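Hiebert opens simulated bookshelf cell to outside customers

March 1, 2025

Hiebert has added a simulation-only tier to Skedico, its hosted service for testing manipulation software, and has opened it to customers that do not own one of the company's arms. Until now the simulated workcells were bundled with hardware contracts and could be reached only through a Hiebert controller. The new tier runs in a browser or from a command line client, takes a policy as a container, and returns a log, a video and a contact report for every trial.

The first workcell on the list is a household one. It consists of shelving, a cabinet with drawers and a rotating stock of everyday objects, each with its own mass, friction and collision settings. Customers pick a task from a menu or write one in a short configuration file. Start positions, lighting and surface textures can be fixed or varied between trials. Hiebert said the tasks in the opening set were chosen for awkward geometry: handles close to a panel edge, items on a shelf with little clearance above them, and parts that move when they are touched.

The desk globe belongs to that last group. A globe is a poor target for a parallel gripper. The sphere is too wide for most finger strokes and the arm that holds it blocks one side. A policy that treats the object as a single rigid body will tend to push on the sphere and then lose track of it when it turns. In Skedico the globe is modeled as two bodies joined by a hinge with adjustable damping, and the contact report lists touches on the sphere and touches on the stand in separate columns.
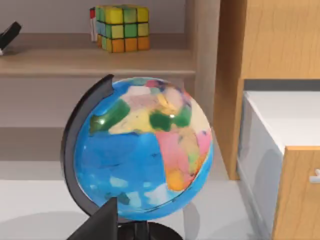

A gripper finger near the base of the globe in a Skedico simulation. Render: Hiebert

Ryota Koyama, who leads the simulation group at Hiebert, said the hinge caused more work than the rest of the cell. "A loose joint is easy to draw and hard to get stable at a time step people are willing to pay for," he said. "Our first version would creep. You would set the globe down, leave it alone, and the sphere would keep turning very slowly for the rest of the trial." The released version uses a smaller step for jointed objects and the standard step for everything else. Koyama said customers can override both values, though trials with a custom step are marked as such in the log and are left out of the shared results table.

Rendering is handled separately from physics. The default camera output is meant to be quick and keeps textures at low resolution, so map labels, small print and fine surface detail should not be relied on for recognition. A slower mode with sharper textures is available at a higher rate. Depth and segmentation channels are supplied in both modes, along with joint states and finger forces. Cameras can be placed at fixed points in the cell or attached to the wrist.

Pricing is by trial. A starter block of 2000 trials is included with each new account and expires after 40 days if unused. Further blocks are sold in the same size. Hiebert has not published a list price for the larger blocks and asks customers to request a quote, which it says depends on render mode and on how many trials are run in parallel. Up to five trials can run at once on a starter account.

The service accepts policies that output joint targets or end effector poses. Torque control is not supported in this release. Arm models cover the Hiebert range and one third-party arm, the Endano, which was added through an agreement with its maker. Customers with other hardware can upload a description file, but Hiebert checks each one by hand before it is enabled, and the company gave no turnaround time for that check. Custom grippers go through the same process. Swapping fingertips on an existing gripper does not.

Results from simulation will not match a physical cell in every respect, and the documentation is fairly plain on where the gaps are. Soft materials are absent. Cloth, bags and cables are listed as planned, without a date. Drawer friction is constant along the full travel, so a drawer that sticks halfway has to be imitated by changing the value during the trial. Finger pads are treated as stiff, and the documentation warns that grasps on small glossy objects may succeed more often in Skedico than on a bench.

One outside group has had access since January. Davincombe, an integrator that fits out sorting and shelving stations, used the early version to screen grasp policies before moving them to its own test stand. The company said the contact report was the part it used most, chiefly to find policies that completed a task while brushing against neighboring objects. It also asked for a way to replay a single failed trial with the same random seed – a feature that was missing from the early version and is included in the release.

Two limits are worth noting for prospective users. Logs are stored for the life of the account, but video is deleted once a block is used up unless it has been downloaded. And uploaded containers must run without a network connection during a trial, which rules out policies that call a remote model. Hiebert said it is looking at a relay for that case.

Accounts for the simulation-only tier can be opened now. Existing hardware customers keep their current access and do not need to register again, although their saved task files must be converted to the new format with a script supplied in the client.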